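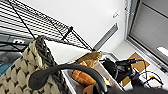
Coter Puts Two Grippers Through the Same Chores, and the Soft One Wins Most of Them

FOR IMMEDIATE RELEASE

PRIRKAU, January. Hi, it's Dilek from Coter, and yes, they let me write the press release again! We've wrapped up our first side-by-side trial of two grippers for household and small-office robots, and I've been dying to share the numbers.

The contenders are the Irka, our own curved-finger gripper, and the Uysal, a straight parallel-jaw model we've been selling (and liking) for a good while. Same arm, same controller, same wrist camera, same list of chores. Each gripper got 600 tries at picking something up and putting it down where it was asked to. A try counted if the thing arrived in the right spot and nothing else got dragged along with it.

The Irka managed 555 good ones. The Uysal managed 473. So 1,028 good tries between the two of them, and I'll admit I'd expected the gap to be smaller.

We didn't want a bare table and a row of cubes. People's stuff sits in baskets and bins, and on shelves with wires running every which way, so our chore list leaned hard on toys, soft things and paper. Toy food was a nice warm-up for both grippers. Knitted baskets were a headache for the Uysal, whose square tips kept snagging in the yarn, while the Irka's rounded fingertips mostly slid past.
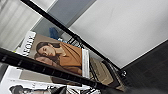 Magazines went the other way, and I want to be fair about that. The Uysal is the better page-and-cover gripper, full stop. Its thin jaws slip between a magazine and a rack rail with room to spare, and the Irka has to come in from the top and hope for the best. If your robot is going to spend its days with paper, buy the Uysal and don't let me talk you out of it.

We compared two wrist cameras as well, in a shorter round with the Irka only. The wider one cost us a little sharpness up close, but it kept the fingertips and the target in view together far more often, so that's the one we'll ship. Glossy black rails still confuse both cameras when there's a bright window nearby. We're working on it!

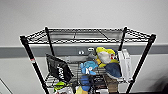
Dilek Kahraman, Coter

Wire shelving deserves its own paragraph. Seen from above, the grid is a mess of stripes, and the old controller settings had the arm stopping short of plush toys sitting on a lower shelf. We changed how it judges depth through the wires and reran those chores for both grippers before counting anything.

The Irka goes on sale at 900 euros, mounting plate and cable included. The wide wrist camera is sold separately. Uysal owners can load the new shelf settings at no charge, and the full chore list goes out to anyone who asks for it.

Press contact: Dilek Kahraman, Coter, Prirkau. Mornings are best.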